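We use cookies to improve your visit. By continuing you accept our cookie policy.

How do I keep a printed base board from rocking?

I printed a thick red base with a long slot across the top, for a block puzzle. It rocks on the table, and the long yellow bar slides around. I used Nustell filament, bed at 50. Do I have to reprint?

Answer 1
Probably a lifted corner. Rub the bottom on sandpaper taped to something flat — mine took 21 minutes. Check it every so often and stop when it sits flat.

Answer 2
just buy the Rornton one

Answer 3
Sand it first, as the first answer says. For the bar, stand blocks on both sides so it can't drift. I put the 2 blue ones at the back and the purple pair nearer the front, with the yellow bar running between them.

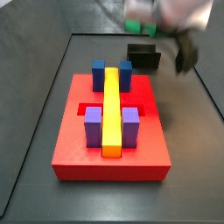

Was this helpful? 6 people said yes

Sign up for our newsletter and get new answers by email.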